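Usamos cookies para mejorar tu visita. Aceptar
Buscar en el sitio…

2024-10-15 — Kulsoom Durrani

# Stirnine: normas de la casa

¡Hola! Mantengo este conjunto de navegación simulada con Ekrem Güler. Son 2,393 episodios, ninguno de más de 500 pasos, y antes de subir nada os pido que leáis esto (va en serio — ya rechacé 321).

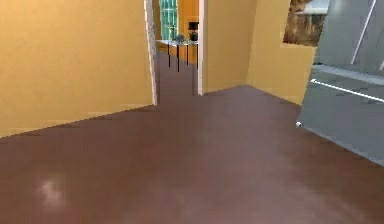
Una colisión se anota siempre, aunque sea un roce con el marco de una puerta. Las semillas van en el YAML, y la partición de prueba no se toca hasta diciembre. ¿Dudas? Abrid un issue y lo vemos.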